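Unit 4: Fits, clearances and moulded enclosures
Course notes, Product Engineering 2
Tutor: Orsolya Fülöp

4.1 Shrinkage

A thermoplastic part leaves the mould larger than its final size. The toolmaker therefore cuts the cavity oversize by the shrinkage allowance, which depends on the polymer, the wall thickness and the packing pressure. Semi-crystalline grades shrink more than amorphous ones, and they shrink unevenly: more across the flow than along it when glass-filled grades are set aside. Read the allowance from the supplier's sheet for the exact grade.

Worked case. A lid with a nominal length of 200 mm is moulded in a grade with a linear shrinkage of 0.5 per cent. The cavity length is 200 / (1 – 0.005) = 201.01 mm. Multiplying 200 by 1.005 gives 201.00 mm, and the difference is small here. On a 500 mm part the two methods differ by 0.01 mm, still well inside moulding tolerance, but use the division form in submitted work.

4.2 Draft

Faces parallel to the direction of opening need draft so that the part releases cleanly. One degree is the usual starting point for a smooth face. Textured faces need more, and the extra depends on texture depth. Over a draw of 20 mm, one degree takes 0.35 mm off each side. Students often forget this when checking internal clearance at the bottom of a deep boss.

4.3 Split lines

The split line should run where a small step can be tolerated. On hand-held housings avoid placing it under the fingertips – a mismatch too small to see can still be felt. If it cannot be moved, add a shallow groove along the joint so that the step is hidden in shadow.

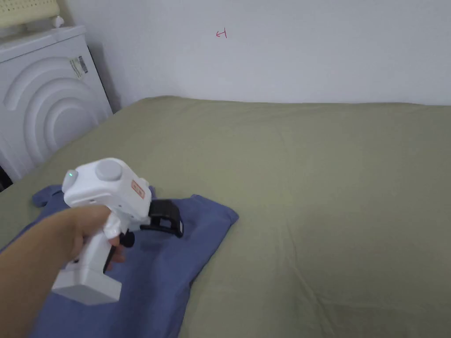 Fig. 4.3 Hand-held housing in white plastic: upright grip, squarish base block, rounded head with a grey cap on top.

4.4 Tolerance stacks

For a chain of up to four dimensions use the worst-case sum. For longer chains the root-sum-square method is accepted, provided that each dimension is independent and centred. The Skerner and Matos problem sheets use worst case throughout.

Exercises

Attempt questions 1 to 9 of the Mistden sheet. Question 6 has a misprint: the rib height should read 20 mm. Hand in to Aranka Borbély, Jedomcombe building, before the Saturday workshop.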